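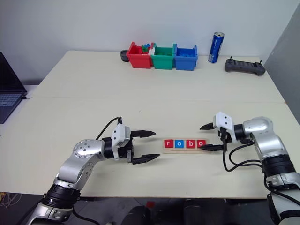 Boglárka Erdős asked after the last session whether the two arms have to be programmed as one machine or as two. For this unit, treat them as two. Each arm gets its own joint list and its own gripper command, and a short shared script decides who may move.

Unit 2: Two-arm handling of a small board

The task is to pick up the letter board with both grippers, lift it level, and set it down again with the tiles still in order. The board carries four tiles and spells "robo". Tiles are not fixed in this unit, so a tilt will show up quickly.

Before you start
Read the Caltent safety sheet. Log in at the laptop and load your group's folder. One person stays at the stop button the whole time – this is not the person typing.

Steps
1. Send both arms to the home pose.
2. Open both grippers fully before going near the board.
3. Approach from the two short ends, left arm first. Stop short of the wood and check the height of the lower finger. It must clear the tabletop.
4. Close the left gripper, then the right. Use the low force setting.
5. Lift at the slow speed and hold for 23 seconds.
6. Lower, open, back away, home.

Common faults
The board slides when the first gripper closes. Usually the approach is off center, so correct the pose and leave the force alone.
The last tile gets knocked. The right arm came in too low or too far.
A wrist cable pulls tight. Stop and rotate the wrist back the other way – do not let the move finish.

What to hand in
Your script, the log file from one full run, and a half page on what you changed between runs. Groups Deslow and Evton hand in on Wednesday, group Stoyanova at the session after that. Logs with fewer than 57 lines are incomplete and will be returned.

Reading for next time: the chapter on shared workspaces, first half only.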